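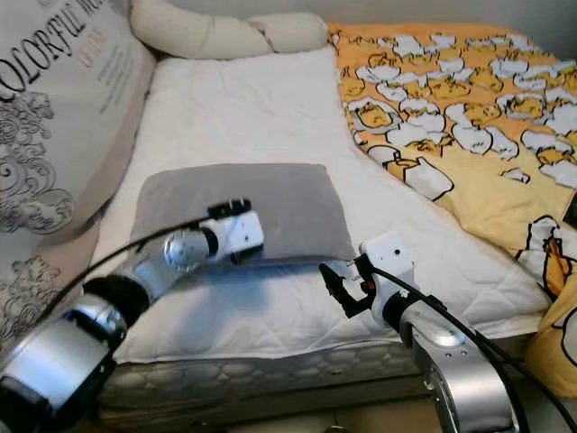

Kwabena Darko: Check your confirmation email before you do anything else. If the contribution is on its own line with its own receipt number, it was handled as a donation and the hotel can't give it back to you. If it's folded into the room total, then it's part of the room price and it follows the cancellation terms like everything else.

Feb 7, 2025
Posted by Salamatu Agbeko

Is the "community contribution" on a group booking refundable if the trip is canceled?

I booked a four-night trip to Andisbridge for 25 people through Turkesell. We're a walking club and we go somewhere every spring. During checkout there was a box for a contribution of $2 per person per night toward a riverbank cleanup near the hotel, run by a local outfit called Adjei. The box was already checked. I left it that way, as I thought most of the group would be fine with it, and it came to $200.

We've now had to cancel. The path we were going to walk is closed for repairs until September and most people don't want to go without it. The rooms were $478 each for the stay and we are well inside the free cancellation period, so those have all been refunded without any trouble. The $200 has not come back.

I wrote to Turkesell and got a reply saying contributions are "passed to the partner at the time of booking" and can't be returned. They offered 3000 points on my account. I don't need points, and in any case they would go to me and not to the people whose money it was.

My questions are:

Can they keep it when no one is staying? The wording at checkout was "for each night of your stay," and there is no stay.

Is there a way to find out if the money went to the cleanup at all? I can't find a page about it on the Turkesell site. The only mention is the line at checkout.

If I can't get it back, what do I tell the group? I collected one amount from each person and didn't list the contribution separately. A few of them have asked when they'll see the full refund.

I'm not against the cleanup. If the money is really there doing some good I'd probably let it go, but it wasn't all mine to give.

Edited to add: I looked at the confirmation as Kwabena suggested. It's on its own line under the room total, but there is no separate receipt number. It says "Community contribution, 25 guests, 4 nights." Taxes are on the line above it.

Ginevra Vitale

I handle bookings for a small tour company and have been through a version of your problem on another site, Fevo. There are a few different things mixed together here, so I'll take them one at a time.

First, the pre-checked box. Depending on where you live and where the seller is based, a company may not be allowed to add an optional charge by checking the box for you. I don't know which rules cover your booking. Look at the bottom of the terms page for the name of the country or state whose law applies, then look up the consumer office there. Even if you never file anything, you can mention in your next message that the box was checked in advance. In my case that was the sentence that got the reply moved from the regular help desk to someone who could approve a refund.

Second, the wording. "For each night of your stay" is useful to you. A one-time gift made at booking would normally be described as a gift made at booking. A charge worked out by guest and by night looks a lot more like a fee tied to the stay. Quote the line exactly. If you didn't save the checkout page, start a new booking for the same hotel, go as far as the payment page, and take a screenshot there. Don't complete it. The wording may have changed since you booked, so note the day you took it.

Third, where the money is. "Passed to the partner at the time of booking" may be true, but many sites hold these amounts and pay them over in one lump every few months. They have to do it like that because so many bookings get canceled or changed. Ask Turkesell for the date of the transfer. Ask Adjei separately whether they have received it and whether they return contributions for canceled stays. Small groups usually answer email, and they often know more about how the arrangement works than the booking site's help desk does. When I did this the local group told me they were paid twice a year and only for stays that had been completed. I forwarded that to Fevo and had the refund the following week. Yours may be set up differently.

Fourth, the message itself. Keep it short. Booking number, the amount, the line from checkout, the fact that the rooms were refunded, and a plain request for $200 back to the original card. Say that you do not accept the points. If you have already clicked on anything to claim them, say so too, as it may count as a settlement under their terms.

I would leave a card dispute for last. You can do it, but some sites close your account when you open one, and if you have other bookings there it can turn into a bigger headache than $200.

As for your group, tell them now. It works out to $8 a person. Most people will say to let it go if they're asked, and get annoyed if they find out later.

Amrit Girard

Take the points and use them on the next trip. It's $8 each. I doubt you'll get anything out of them.

Araba Gyamfi

I mostly agree with Ginevra, but I'd ask the group before writing to Turkesell again. You might find that half of them want it left with the cleanup, and then you'd be asking for part of it back, and a partial refund on a group booking has to be requested per guest on that site. I had to do it once for a city tax and they wanted the guest names in the same order as on the booking.

Also check whether the hotel collected it. At some places the site only shows the line and the hotel charges the card. Your statement will show two different names if so – one for the rooms and one for the contribution. In that case Turkesell can't refund it no matter how many times you write, and you'd need to call the front desk and ask for the manager.

For future trips, list it as a separate item when you collect the money. We do "rooms" and "extras" and people can opt out of the extras up to the day we book.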